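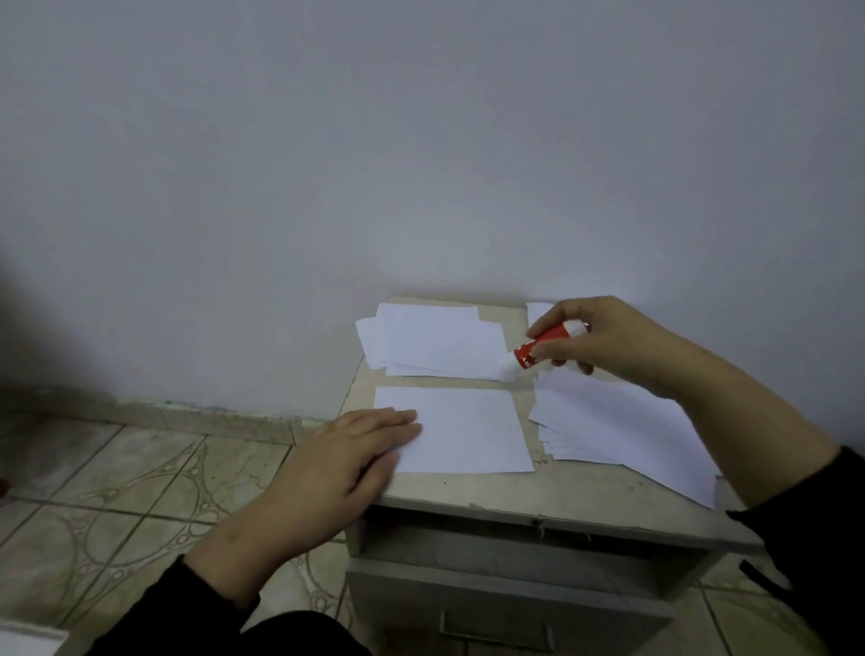
One reply to the Tipoki draft asked why loose sheets can't go straight into the binder and be squared up there. Answer for this slide: they can, up to a few pages. After that the offset carries through and the punch misses.

## Notes, part 2: flattening and stacking

- Work on a hard, flat top. A small cabinet against a wall will do. Worn paint is fine, raised chips are not.
- One sheet at a time. Palm down, fingers together, press outward from the middle.
- Keep unsorted and finished piles apart. Overhang on either pile bends the lower corners.
- Square the long edge first, then the short edge.

Figures: the Mandness batch ran to 2479 sheets, of which 58 had to be punched again. Hova had 647 sheets and used the same method on a wider table.

(Pause. Pass round the Hova folder.)

Next slide: punch alignment, Mavov guide rail.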